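阅读时间：6 分钟

第四章 工作面标定与双臂叠块练习

本章接着第三章的机械安装，适用于在家里或共用工坊里自己搭的双臂工作台。开始之前，两条手臂应已固定在桌沿，控制板能正常上电，Altoron 控制程序能读到全部关节的角度。如果有关节读数不动，先回到 3.6 节查线，不要带着问题往下做。

本手册由 Kolbrún Juhl 编写，修订日期 2019年7月14日。文中的默认参数都取自 Lirnside 工坊里的那一台，你的台子尺寸不同，数值要自己改。

4.1 需要准备的东西

一块带边框的白板，平放使用
细头黑色白板笔一支
红色、橙色木方块各一个，大小相近
直尺，美纹纸胶带
干布一块

白板用旧的也可以，擦不掉的淡印子一般不影响识别。方块表面不要打蜡，也不要刷亮光漆。

4.2 固定白板并画标记

1. 把白板平放在两条手臂之间，上边框与桌子后沿大致平行。
2. 按一下白板四角。哪个角会翘，就在哪个角下面垫纸，垫到按不动为止。
3. 用胶带把白板的边框贴在桌面上，胶带不要伸进板面。
4. 在板面中部画一个圆，作为目标区。徒手画就行，圆内要放得下一个方块，四周再留一点余量。
5. 在圆的左右两侧各点一个黑点，到圆的距离尽量相等。左点是红方块的起始参考，右点是橙方块的起始参考。
6. 用手把橙方块放进圆里，红方块叠在上面，确认固定相机能同时看到两个方块和两个黑点。

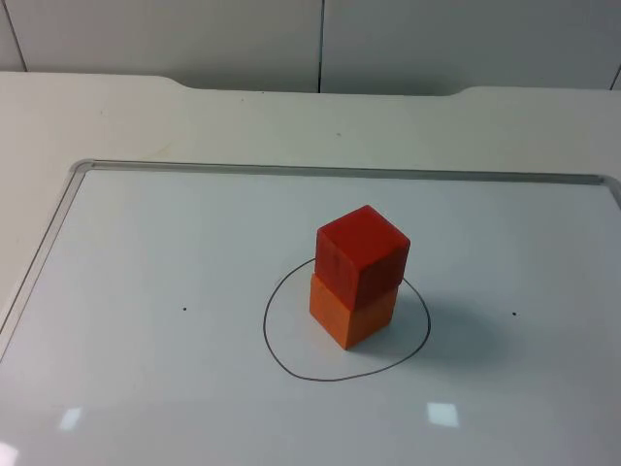 7. 在控制程序里打开“工作面”页，依次点选左点、右点和圆心，保存为 Iturra 配置文件。文件名里不要用空格，旧版程序读到空格会直接跳过该文件，也不报错。
8. 把方块取下，重新载入配置，检查三个点有没有偏移。

注意：灯光会在光面白板上留下亮斑。亮斑只要不压在圆和黑点上，可以不管。压上了就挪灯，不要去调相机曝光，曝光一变，4.3 节的颜色阈值就得重做。

4.3 腕部相机检查

腕部相机离工作面近，视野小，主要用来确认手指和方块的相对位置。两条手臂各做一遍。

1. 把手臂速度限制设为 14，单位是控制程序里的百分比。
2. 用手动模式把夹爪移到方块上方，再慢慢下降，让一根手指停在方块侁旁，先不要碰到。
3. 看腕部画面。方块的上边应接近水平，手指与方块之间要能看到一条空隙。

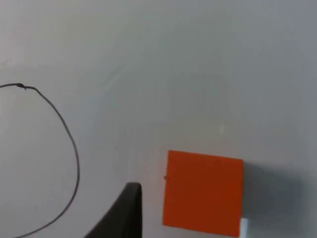

图 4-2　腕部相机画面：黑色手指位于橙色方块左侧，两者之间留有空隙。

4. 如果方块在画面里明显歪斜，转动腕关节修正，每次不超过 6 度。
5. 记下此时的关节角度，填入“接近位”一栏。
6. 打开颜色识别，确认程序框住的是方块本身，没有把旁边的阴影一起框进去。框偏大时，把饱和度下限往上调一点再试。

注意：细线落进工作面时，边缘检测有可能把它当成方块的边。正式运行之前把线理到手臂后面，用扎带固定，给腕关节留出转动的余量。

小心：手动模式下碰撞保护默认关闭。下降时一只手放在急停按钮上，另一只手不要伸到夹爪下面。

4.4 起始位置

每次运行都从同一种摆法开始：红方块在左，橙方块在右，中间的圆空着。方块不必压住黑点，靠在点旁边即可，程序允许小幅偏差，橙方块稍微转一个角度也能夹起来。两只夹爪停在板面上方，与方块保持距离。

1. 点击“回起始位”，等两条手臂完全停稳。
2. 按上面的摆法放好方块，手退到桌子外面。
3. 查看固定相机画面，对照标记检查摆放。

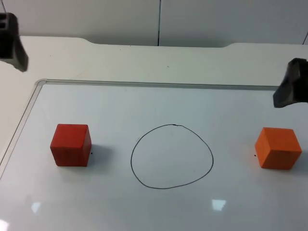 4. 选择任务“叠块”，顺序设为先橙后红。橙方块由右臂放进圆内，右臂退回之后左臂才会动作。
5. 把等待时间设为 2000 毫秒。时间太短，两只夹爪可能在圆的上方相遇。
6. 点击“单步”，一步一步走完一遍。每一步结束后看一眼夹爪高度，与屏幕显示对不上就停下。
7. 单步没有问题，再切到“连续”，速度仍保持 14。连着跑完几遍都正常之后，可以每次加一点，加速后要重新单步走一遍。

4.5 叠放结果怎么看

橙方块的底面应落在圆内，红方块放在它上面不倒，就算完成。两个方块的边不需要对齐，上面那块稍微转了角度、略有悬出，都可以接受。

下列情况要停机处理：

橙方块压线：重做 4.2 节第 7 步，多半是圆心点偏了。
红方块松开时弹一下：下降高度设得太低，夹爪在往下压。把放置高度调高后再试。
夹爪松开后带走方块：检查手指表面有没有残胶，用干布擦净。
两臂同时动作：退出程序，检查等待时间有没有保存。

4.6 记录与备份

每跑满 100 次，导出一次日志，与当时的配置文件放在同一个目录里。日志只记关节角度和夹爪开合，画面要另外勾选才会保存。白板上的圆和黑点擦过重画之后，旧配置作废，必须从 4.2 节第 7 步重新做起。

使用 Ukima 驱动板的，导出前先停止电机供电，否则日志最后几行可能缺失。驱动板的跳线设置见附录二。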